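Search this guide Go

Drurnlow Table Cover, set-up guide
Section 4: Clearing and sorting on the covered table

Read section 3 first if the cover isn't on yet. Cover must lie flat before anything goes on it.

Before you start
- Brush the fabric one way, left to right. Short strokes.
- Check the pale strip at the front. If it has lifted, press down along its whole length.
- Curtain behind the table: closed.

4.1 Putting things out

1. Set out small odds and ends first. Toys, blocks, pens, tape. One at a time, don't tip a box over the fabric.
2. Leave a hand's width between items. More for long things like a drumstick.
3. Rolls of tape stand on edge, so the end is easy to find. Peeled end folded under or it will grab the pile.
4. Bottles go on their side, cap tight. Check teh cap twice.
5. Markers: cap on until it clicks.

CAUTION: Marker ink does not come out of this fabric. Dab, don't rub, then call us.

NOTE: Front part of the table stays clear. You need it for your arms.

4.2 Picking up and sorting

6. Start at the back, work forward. Back row is a stretch for shorter people, use a step if needed.
7. Soft or squeezy things (rubber duck, rubber chicken) go in the first bin. Hard things in the second.
8. Long things last. Lift them, no dragging, dragging leaves a track in the pile.
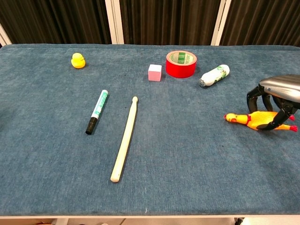 9. Anything that rolls, keep a hand on it till it's in the bin. Round pens are the worst for this.
10. Wipe sticky items before they go back out. Damp cloth, then dry.
11. Brush the cover again, same direction as before.

NOTE: Fluff on the tape is normal the first few times. Tear off one turn and carry on.

CAUTION: No hot drinks on the cover. No steam iron either, the backing will let go.

Replacement cover is part 1129. Edge strip alone is part 756, comes with it's own adhesive.

Corrections to this section: Kanako Hirano, guides desk.

Related sections
Section 3: Fitting the cover
Section 5: Hanging the curtain
Section 6: Stains and spills
Parts list, Drurnlow 3000

Contact us | Copyright Drurnlow | Back to top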